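Zokix Bin Transfer: rules for recording and labeling simulated episodes

Version note: 2025-08-29. Replaces the December draft.

Scope

This card covers the simulated half of the Zokix set: 3,409 episodes of a two-armed humanoid moving a cylinder between the compartments of a divided tray. The real-robot half, recorded at Rovberg, has its own card and its own safety rules. Where the two cards conflict, follow the one shipped in the same folder as the data.

Contents

episodes/ one folder per episode, head view and joint log
labels/ phase labels, one line per phase
rejects.txt episode IDs removed at review, with reason code
rules.txt the checks below in short form

Recording rules

R1. Record from the head view only. Do not move the head during an episode.
R2. Keep the letterbox bands. Cropping changes the pixel positions that the labels refer to.
R3. One arm does the transfer. The other hand stays open and clear of the tray until the episode ends.
R4. Both hands must be free of contact with the table at the first step.
R5. Do not edit joint logs. If a log has a gap, reject the episode.
R6. Random seeds are stored with the episode. An episode without a seed cannot be replayed and is rejected.

Labeling rules

Phases are reach, grasp, lift, carry, release and retreat. A grasp starts at the first step where the simulator reports contact from the thumb and at least one finger. Visual closeness does not count as contact. Label a failed grasp as grasp, then add the flag F. Do not merge it with the next attempt.

Compartments are named by color, never by side. Early labels used "left" and "right" and were read two ways, from the robot and from the viewer.

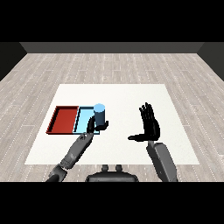
Figure 1. Head view. Left hand at the cylinder in the blue compartment; right hand open over the table.

Review

Each batch holds 100 episodes. A reviewer replays 8 from each full batch, picked by seed. If any of them breaks R3 or R5, the whole batch goes back. Reviewers do not check their own recordings.

Known limits

Contact is simulated with rigid fingers, so grip force values should not be used to set limits on hardware. Lighting is fixed within a batch. The Julletti loader drops the final step of an episode when the log ends on a contact event; use the Acuña loader for anything that depends on release timing.

Changes to these rules need a new version note and a rerun of the review on the latest batch.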